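Pinces à main : Clama passe au règlement, page 30 comprise

Clama | Actualités | Automatisation et robots

On attendait une note de service, c'est un règlement de 53 articles qui est arrivé dans les casiers. Depuis octobre, les équipes de Clama qui enregistrent des gestes de préhension à la pince tenue à la main doivent se plier à un texte commun, rédigé avec le bureau d'études Brundero et relu, dit-on, par des gens qui ont déjà rangé une table dans leur vie.

Le principe tient en peu de mots : une démonstration mal préparée coûte plus cher qu'une démonstration absente. Le reste occupe les 29 pages suivantes. Plateau clair et dégagé entre les doigts, doigts ouverts au départ de chaque prise, vis contrôlées à la prise de poste, patins remplacés dès qu'ils se décollent. Les petits objets de la vie courante restent admis, y compris transparents, malgré une campagne acharnée du service qualité, qui les accuse de tous les maux et d'un ou deux retards de livraison.

L'article 12 a fait le plus de bruit. Il impose une pause après 200 prises, même quand l'opérateur assure qu'il est « dans le rythme ». Au site de Mendes, où le rythme est une religion, on a d'abord cru à une coquille. L'article 19, lui, interdit de poser son café sur le plan de travail. Il aura fallu trois relectures pour s'entendre sur la définition d'un café.

« Avant, chacun avait sa méthode, et chacun avait la bonne », résume Tiago Abreu, responsable des essais, qui a passé l'été à les mettre d'accord. Il reconnaît que le chapitre sur l'étiquetage des fichiers « se lit mieux assis ». Ce chapitre prévoit notamment que tout essai raté soit conservé et signalé comme tel, ce qui heurte quelques sensibilités. Les ratés ont désormais leur propre dossier, déjà le mieux rempli du serveur.

Les 135 opérateurs concernés doivent signer le document avant la fin du mois. Ceux de Vandetti, sous-traitant de longue date, ont demandé une version abrégée. On leur a répondu que c'était la version abrégée.

Une révision est prévue au printemps. Elle devrait trancher la question des bagues et des montres, renvoyée à plus tard après une réunion dont le compte rendu fait lui-même neuf pages. En attendant, les manches se portent retroussées et les anciennes consignes, punaisées près des postes, doivent être décrochées.
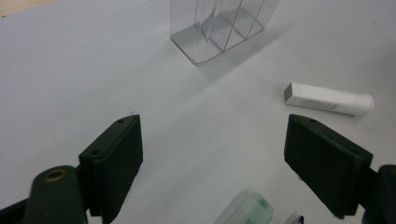
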